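4.2 Netzwerkspeicher Arkis 800 einrichten

Die Schritte gelten für Geräte mit zwei eingebauten Festplatten. Halten Sie das Administratorkennwort vom Aufkleber auf der Geräteunterseite bereit.

1. Stellen Sie das Gerät waagerecht auf eine feste Unterlage. Die Lüftungsschlitze müssen frei bleiben.

2. Verbinden Sie das Netzwerkkabel mit dem Anschluss LAN 1 und schließen Sie danach das Netzteil an. 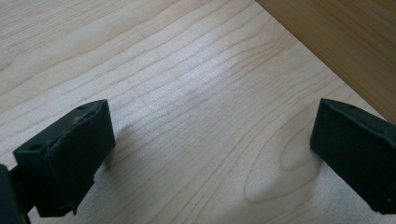 Abb. 7: Helle Holzoberfläche

VORSICHT: Bewegen Sie das Gerät nicht, solange die Laufwerke drehen. Erschütterungen können zu Datenverlust führen.

3. Drücken Sie die Einschalttaste, bis die Status-LED blau blinkt. Der erste Start dauert bis zu 56 Sekunden.

4. Öffnen Sie am Computer das Programm Jirnusine und wählen Sie »Gerät suchen«. Wird kein Gerät gefunden, geben Sie die IP-Adresse von Hand ein.

5. Melden Sie sich an und vergeben Sie ein neues Kennwort.

6. Wählen Sie unter »Speicher« den Modus »Gespiegelt« und bestätigen Sie mit »Formatieren«. Alle vorhandenen Daten auf beiden Laufwerken werden gelöscht.

Hinweis: Im gespiegelten Modus zeigt das Modell mit 1 TB eine nutzbare Kapazität von 935 GB an.

7. Legen Sie unter »Zeitplan« fest, wann gesichert wird. Voreingestellt ist Montag, 2:00 Uhr.
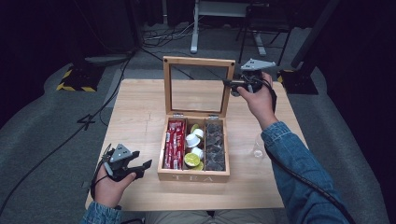 8. Klicken Sie auf »Fertigstellen«. Das Gerät startet neu, die Status-LED leuchtet danach dauerhaft.

Erscheint die Meldung E37, ist ein Laufwerk nicht richtig eingerastet. Schalten Sie das Gerät aus und lesen Sie Abschnitt 6.1.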